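Foil or parchment for a small batch of shortbread?

Watberg Baking Forum > Biscuits and Traybakes

saltedcrust
Posted February 23, 2018

I make shortbread most weeks and have always used a 200 g block of butter, which fills my usual tin. Now there are only two of us at home and I want to do a third of that. I don't own a tin small enough and don't want to buy one for something I might do twice a month.

My plan is to fold a tray out of kitchen foil and bake in that. Has anyone done this with a stiff dough? I'm worried about the bottom going too dark before the middle is done.

marlpit
Posts: 3,309

Yes, for years. Use two layers, turn the edges up by a couple of fingers' width and pinch the corners. Stand it on a heavy baking sheet or it will sag when you lift it. It won't look neat but the biscuit doesn't mind.

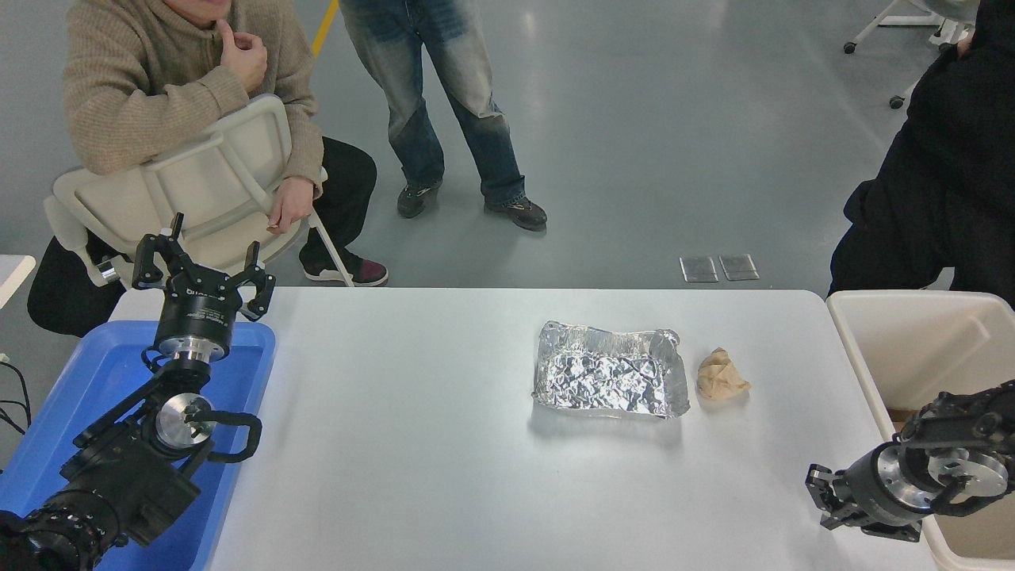
Foil tray with a bit of something dough-like beside it.

Keep the dough cold until you press it in. If it warms up, the butter starts to come out and you get a greasy base.

Nullstead_Baker
Posts: 270

I'd disagree with using foil at all. Shortbread sticks in the creases, and you end up picking bits of metal off the underside. Parchment in the corner of a normal tin does the same job. Fold up a strip to make a wall and put something ovenproof behind it, a small loaf tin for instance.

marlpit

It only sticks if you skimp on butter or try to lift it hot. Leave it an hour and the foil peels off. I've never had to pick metal off anything.

Nullstead_Baker

Mine stuck with plenty of butter in it. Could be that my foil is thinner than yours – I buy the cheap roll.

Kushnir
Posts: 1,000

Thin foil is a pain for this, I agree there. Line the foil with parchment and you can both be right. The foil holds the shape and the paper stops the sticking.

On the browning question, drop the oven by ten degrees and check it early. A small slab cooks faster than a big one of the same thickness, in my oven at least. I start looking at 25 minutes.

saltedcrust

Thanks all. Does it matter which side of the foil faces up? My mother always insisted on shiny side in.

Kushnir

No difference that I've ever noticed.

marlpit

Same here. One more thing, since you're baking for two: you don't need to shrink the recipe at all. Make the full amount, bake a third and freeze the rest raw. I flatten it first so it thaws evenly, wrap it in cling film and then put foil round the outside.

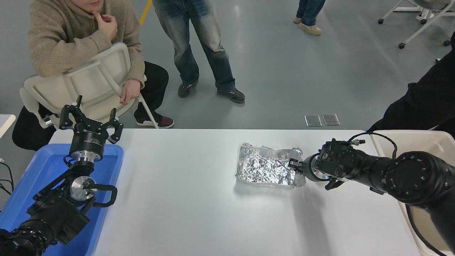 A folded foil parcel, more or less rectangular.

Write the date on a bit of tape. I've had some in there since June and it still baked fine, though it had lost a little flavour.

Nullstead_Baker

I would not keep it that long. Two months at most for anything that buttery, it picks up the smell of the freezer. Foil tears at the folds as well. A lidded box is better.

marlpit

Boxes take up too much room in mine. Each to their own.

travport_lil
Posts: 16

Joining in to ask if this works with rice flour in the mix. I swap a spoonful or two for the crunch and it's crumbly before it even goes in the oven.

Kushnir

It should freeze all right, but press it into the tray before freezing. If you thaw a block and then try to shape it, it will fall apart on you.

saltedcrust

Tried it last night, foil with paper inside, ten degrees down. Came out at 28 minutes, pale on top and slightly dark in one corner, which is my oven. The sides bowed out a bit so it wasn't square. Rest of the dough is in the freezer, in a box.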